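Thursday, October 6, 2022

The day was given to the dishware room at Lirberg, in accordance with the plan set down in May. Work began on the upper floor shortly after breakfast and continued, with one interruption for a delivery, until the light failed. The purpose was to bring the shelves into agreement with the register, which had not been reviewed in full since the move from the Widmer building.

The register stood at 1,101 pieces this morning. Of these, 411 are plates of one kind or another, and it was decided to take the plates first. Bowls, cups and serving pieces are to follow next week. The cupboards along the window side gave little trouble. The corner cupboard was less orderly, with saucers placed among the side plates and a quantity of old packing paper left between them. The paper was removed and the saucers were returned to their own shelf.

It was noted that several racks had been labeled under the former system, in which the number in brackets refers to the position of the unit and has no bearing on the number of pieces. This has caused confusion before. I have entered an explanation inside the front cover of the register, and a copy has been placed in the drawer with the spare labels.

The greater part of the afternoon concerned the black metal rack and the colored plates. These belong to the everyday service and are the most handled of anything we keep. The former practice was to stack them by color. The present rule, adopted after the Velik service was withdrawn, is that they be stacked by width, with the widest at the bottom, whatever the color. 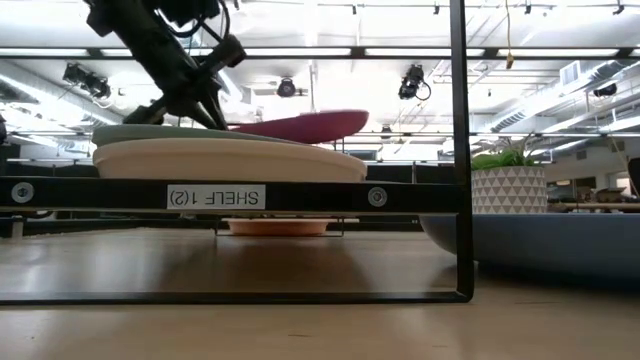 Cream, green and pink plates on the rack marked SHELF 1(2). The label is upside down.

The pink plate does not sit level on the green. The stack is to be taken down and set again before the rack is entered as complete. I have also recorded the label for correction. It should be removed and put back the right way up, and the other labels on the racks should be read over at the same time, as it would be tedious to find a second error after the register has been closed.

The shallow orange dish has been left out of the plate count. It was entered in the old register under plates and in the new one under serving pieces, and until this is settled it will be carried on a separate line. My own view is that it is a serving piece – the sides are too plain a feature to be ignored – but the matter can wait for the bowls.

The delivery from Vollimik arrived in the middle of the afternoon and consisted of shelf liner and 3 boxes of felt rounds. The liner was ordered for the cupboards and will not be used on the racks. One roll was found to be of the wrong width and has been set aside for return. The delivery note is filed.

At the close of work 6 plates remained unaccounted for, all of them from the plain white service. They may be in the pantry, which was not opened today. The register has been left with a pencil mark at that page.

To be done tomorrow: the pantry, the labels, the letter to Vollimik concerning the liner. The key to the corner cupboard is stiff and should be oiled.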